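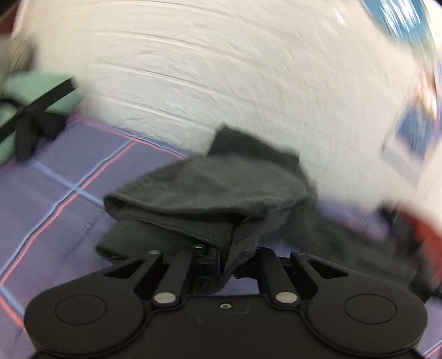
Shoaib wrote that he'd rather we did Tandmont from the north side, by the old cart track, and I have been turning that over ever since. Here is his message again for those who joined the list in April:

> Hello all. The ridge path from Jummont is lovely but it is 2,559 feet at the cairn and there's no shelter after the second stile. I would go up by the cart track, eat at the chapel and come down by the lake. It adds 40 minutes.
>
> Shoaib Kazmi

Well, I'm half persuaded! We took the cart track two summers ago, my sister and I, and what I remember best is the view back down the valley from the chapel wall, with the lake gone a milky green and the cows all standing in it up to their knees. The last mile is dull, though, mostly forestry, and the ridge has those big open views the whole way (weather allowing, and it often doesn't).
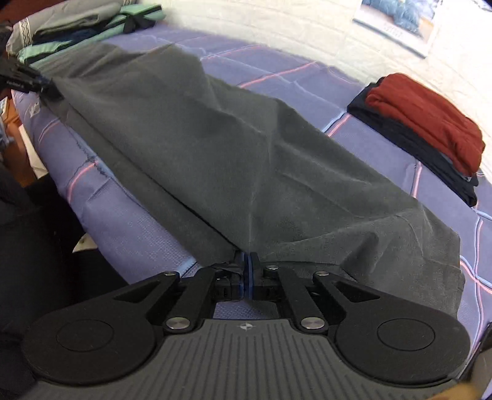
Blandine asks whether the lake bus still runs in the evening. It does, Blandine, but the last one leaves the jetty at 20 past six and the driver won't wait, so whichever way we go up I'd like us off the top by 2. The guesthouse in Jummont will do us an early breakfast if we ask the night before. Do have the plum jam.

Usman, would you bring your map? Mine has given up along the fold, right where the chapel ought to be.

Let me know which route you fancy and I'll ring the guesthouse once I've heard from Benoît.

Love to all,
Lacey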